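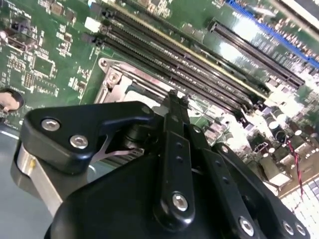

The gripper over the memory slots of a desktop motherboard at the Uvier open day.

Posted 15/08/2021

Visitors to the Uvier workshop in Rodolton had plenty to look at during this summer's open day, but the bench that held people longest was the one where a robot was busy with the insides of a desktop computer. Folks who had only meant to poke their heads in on the way to the lemonade found themselves staying for a good long while, and the chairs along the wall had to be moved back twice to make room.

Uvier has been working on the automatic dismantling of old office computers, and the robot, which the staff call Langat, is the part of that work they are proudest of. The idea is easy enough to explain to a ten-year-old (and several ten-year-olds had it explained to them). Offices and schools give up their desktops by the truckload, and a good many of the parts inside have years of use left in them. Taking those parts out by hand is slow and hard on the fingers, and it doesn't take much to spoil a board that was fine a minute before.

In all, 80 people signed the guest book over the course of the day, among them two families who had driven over from the far side of the county and a very patient grandmother who asked better questions than most of us did. Staff gave a short talk at the start of each session, with a table of spare boards that visitors were welcome to pick up and turn over in their hands, and then everyone moved across to the robot.

The part everybody wanted to see was the processor. It is a small, flat thing, and on many desktop boards the socket underneath is full of very fine contact pins that bend at the slightest nudge, so both the lifting out and the setting down have to be done straight and gently. The room got noticeably quieter whenever the gripper went near it – even the younger children stopped swinging their legs. 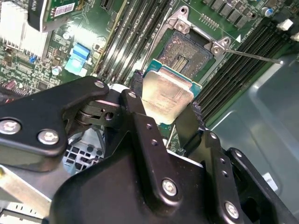 Can the public bring in old computers for the project?
Uvier isn't set up for drop-offs in Rodolton yet, but it hopes to take desktops from local households once the November trial is under way.

That trial is the next big step. It will be held at Sullow, the recycling depot on the river road, where 1,000 retired desktops have been set aside for the purpose. Until now the robot has worked only in the workshop, on machines the staff know well, and everyone we talked to was frank about how different a depot will be. Computers arrive there in every shape and condition, with screws missing and cables tucked into odd corners, and Langat will have to manage them as they come.

The team has been getting ready for some time. The practice log by the door, which visitors were free to leaf through, stood at 2,175 runs on the morning of the open day, and it made for surprisingly good reading, with penciled notes in the margins about stubborn latches and one long grumble about a fan connector. Model by model, the log covers 43 kinds of motherboard, and there is a wish list at the back for more.

A second open day is planned for after the trial, and the staff would like to have results from Sullow to share by then. Anyone who would like to come can leave a name at the front desk in Rodolton. Groups are welcome too – school classes especially – but please let the desk know ahead of time, as the workshop is smaller than it looks from the street and the good spots by the bench go early.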